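Teaching kitchen at Kundley reopens with a fuller counter

The upstairs kitchen at Kundley community rooms is open again after its autumn tidy, and anyone who remembers the old worktop, with the tea tins stacked three deep and nowhere to put down a mixing bowl, will be very pleased indeed with the change. The cupboards have been emptied, the drawers sorted, and a good deal of what came out has gone off to the swap table at Rivach, where it seems to have found new homes quite quickly.

Wood was always going to be part of it. The regulars had asked for boards and trays with a proper rim, so that crumbs and peelings stay where they are put, and there was a strong feeling that nice plain timber with a bit of grain to it makes a kitchen feel friendlier.
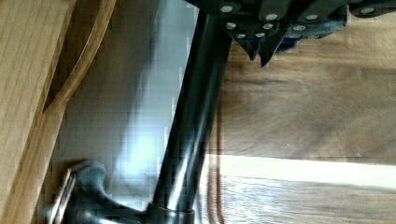

The money came from the October bake sale, which brought in enough to cover the boards and a new set of hooks for the pantry, with a little left over for flour. Thirty-nine people put their names down for a session in the first week of booking, which is more than the kitchen has had for a good long while, and the list for the bread mornings is already full (do ask to go on the reserve list, as places come up more often than you would think).

The counter itself has a white-and-grey marble pattern, and everything that gets used day to day now lives on it or along the back of it. The toaster oven has kept its place on the left, with the two-slot toaster beside it, and the storage pots, the canister and the big black pot are all within reach of whoever is cooking. It sounds a small thing, but in the old arrangement you had to cross the room for the sugar and cross it again for a spoon, and by the time you had come back the kettle had boiled and someone had taken your spot.
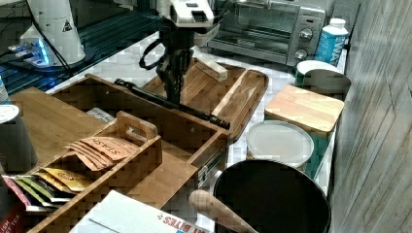

What's on this season

Bread mornings run as before, starting at half past nine, with aprons provided. The soup club moves to the afternoon and will be cooking from whatever the Gethin allotments can spare, so expect plenty of squash and leeks to begin with. There are six places at each soup session and the cost is two pounds, paid on the day, which covers your bowl and a slice of something to go with it.

The beginners' course is new. It is meant for people who have never cooked much, or who have lost the habit and would like some company in getting it back. The first meeting is all about setting out a workspace: where the board goes, how much elbow room you need, what to keep at the back and what to clear away before you start. After that it is on to toast toppings, simple tray bakes and a pan of porridge done properly, and by the end of the course everyone should have a handful of suppers they are happy to make at home.

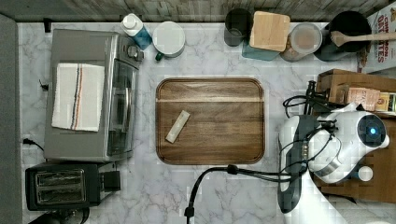

Tea towels are still wanted, by the way. The kitchen gets through a great many in a week, and a clean one folded over the toaster oven never stays clean for long once the bread people are in! Old ones are every bit as welcome as new, striped or plain, and can be left in the box by the downstairs door at any time the building is open.

Lidded containers would be handy too – the square teal one with the wooden lid has had so many admirers that the soup club has asked for more in the same spirit. Glass jars are not needed at present, as Tamov Stores has kindly passed on a whole crate of them.
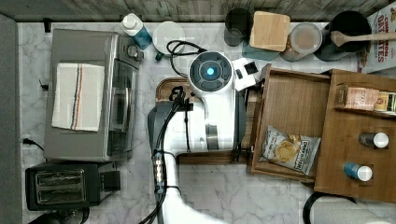
Cereal, oats and other dry goods for the breakfast table can be handed in at the same time, as long as the packets are sealed and well within date. Breakfast is served from eight until the bread morning begins, and families are very welcome to stay on and watch the first loaves being shaped.

Bookings for all sessions can be made at the Kundley front desk or by leaving a note in the kitchen diary, and the pantry shelf will be restocked at the end of the month.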